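hjansen42
Wouters wants automatic case packing by November. Has it changed staffing anywhere? We record the picks by hand first, two grippers, one person each. 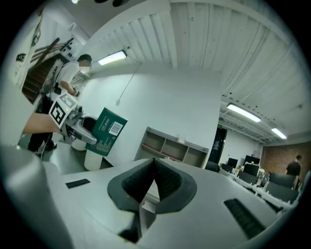 Green carton in the jaws, barcode label facing out.

necati_s
At Karnetti it was 3 packers before and 3 after. Two of them now clear faults. Same pay grade, which is the part I'd fight.

wim_w
Disagree. Fault clearing is lighter work. My wrists noticed.

hjansen42
Cartons don't worry me much. Soft packs do. The film creases and the grip point moves, so somebody has to decide what counts as a good hold.
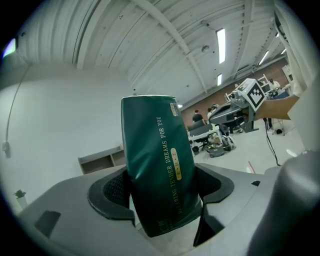 That decision used to sit with the packer. Now it goes in a spec, and I'd want the packers to sign off on it.

necati_s
Get the grade in writing first.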